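# Gandar's corner store is open again, and yes, I went twice

It's April, I have a cold, and the best thing that happened to me all month is that the little store on our corner turned its lights back on.
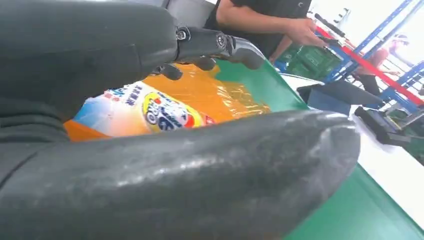

## First, the news part

Gandar closed right after the holidays when a pipe let go above the back room, and for weeks there was brown paper over the windows and a lot of guessing on the block. A gym, somebody said. Apartments. My neighbor was sure it was going to be a vape shop and had already written an angry letter. Well, the doors opened at 7 a.m. with a handwritten sign and a bucket of tulips outside, and it's still a grocery, same name, new floor.

Danica Sokol still owns it. I caught her between deliveries and she looked like she hadn't slept since winter, but she talked to me for a good ten minutes while taping price cards to a shelf. She told me the repairs ate most of what the insurance paid and she very nearly took an offer on the lease.

"I had the pen out," she said. "Then I went home and was miserable, so I called them back in the morning."

What helped was the neighborhood fund. If you missed the flyers, the goal was $2,000 for new refrigerator shelves, and when the jar and the online page were added up the total came to $2,627. The extra is going toward a ramp at the side door, which a lot of us with strollers and carts have been asking for since forever. Danica says the ramp needs a permit first, so don't expect it before summer.

## What's different inside

The store feels bigger, even though I'm told it's the same size it always was. The tall racks in the middle are gone and you can see all the way to the back (good for finding the milk, bad for hiding from people you know from school). The register moved to the left of the door. I walked the wrong way both times.

Bread now comes from Cirillo, the bakery across the river, and it shows up before opening. I bought the round seeded loaf and ate a third of it walking home, so I can't say how it keeps. The old sliced bread is still there too if you're loyal to it!

The coffee machine is new and it makes a terrible noise, but the coffee's a lot better. Small cup, a dollar fifty. There's a bench by the window to drink it on, and when I was there it was already full of the same four men who used to stand outside with the newspaper.

One sad thing for me: the lottery counter is gone, and so is the key cutting. Danica said the key machine was under the leak and it would have cost more to fix than it earned in three years. She sends people to Kikus Hardware on the next block now.

## The loyalty card, which people are fighting about

The old paper punch cards are finished. You sign up with a phone number through something called Tituder, and you get a free item once you hit 500 points. I signed up in line and it took me three tries because I kept typing my old number. My neighbor (the letter writer) refuses to do it on principle and asked for a punch card anyway. She didn't get one, but she did get a free banana, so I think she came out ahead.

If you have a half-punched card in a drawer, bring it in before the end of May. They'll turn the punches into points for you at the register. I found two of mine in the glove compartment and got 204 points, which made me ridiculously happy.

## Hours and all that

The store is open 7 a.m. to 9 p.m. for now. It used to close at eleven, and Danica would like to get back to that, but she's short one person for evenings. If you know a teenager who can be on time, tell them to ask for her at the register. No experience needed, she said, but they do have to be okay with lifting crates.

Deliveries to older customers start up again next month, same phone number as before. You have to call before noon to get your order the same day.

I'm going back for the seeded loaf as soon as I can breathe through my nose.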